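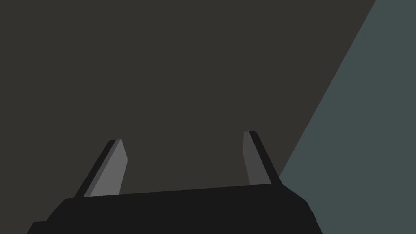 Computer-rendered illustration. Credit: Danix

Bostness to offer evening courses in 3D graphics

October 8, 2019

Adults in Bostness will be able to study 3D graphics at the Longo Street adult learning center this winter, after the town agreed to pay for two evening courses and a set of new computers.

The beginners' course covers basic modeling, lighting and rendering. The second is meant for people who already use drawing or drafting software at work and want to move on to animation. Both run for ten weeks, and students can use the computer room outside class hours when no other group has booked it.

The town is putting $4,000 toward the courses. Most of that will go to teaching costs, and the rest to software licenses. The computers are being paid for separately out of the center's equipment budget.

Jummai Adeleke, who runs the center, said people had been asking for something of the kind since the photography class filled up last year.

"We get people who draw, people who make models at home, and people who are looking at a change of job," she said. "Up to now we had to send them to Larnavau, and that's a long drive after work."

The college in Larnavau has taught 3D graphics in the evenings for several years. Its course costs roughly $1,000 for a full term. Fees in Bostness have not been set, but Adeleke said they would be lower, with a reduced rate for people out of work.

Lawal Adebisi will teach the beginners' course. He worked in architectural visualization before moving into teaching and said students would start with simple shapes and spend the first three weeks on those.

"Everybody wants to make a face or a car on the first night," he said. "We'll do boxes, then a chair, then a room with a window in it. Lighting the room takes longer than building it."

Hugo Poulain, who teaches at Larnavau, will lead the second course.

No experience is needed for the beginners' class, though students should be comfortable saving and finding files on a computer. A short refresher session will be held for anyone who is unsure. Students who want to practice at home will be given a list of free programs.

Sign-up opens at the front desk later in October. Questions can be left for Asabe Onuoha in the center office, extension 2132. The building has step-free access from the parking lot side.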